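### 3.2 Equipment costs

The arm and hand were budgeted separately. Galer quoted for the arm with 18 months of cover; the Ouali quote left out the wrist mount, which added 296 euros. Household items came from a small consumables line.

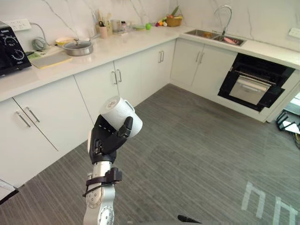
**Figure 4.** Mug handling in the kitchen: the multi-fingered hand holds a white mug tilted.

Spare finger parts were the item we judged worst. We had planned for one set per hand and ordered a second in June, at 686 euros. For the Vonach site we now allow two sets from the start and keep 15 per cent of the hardware budget unassigned.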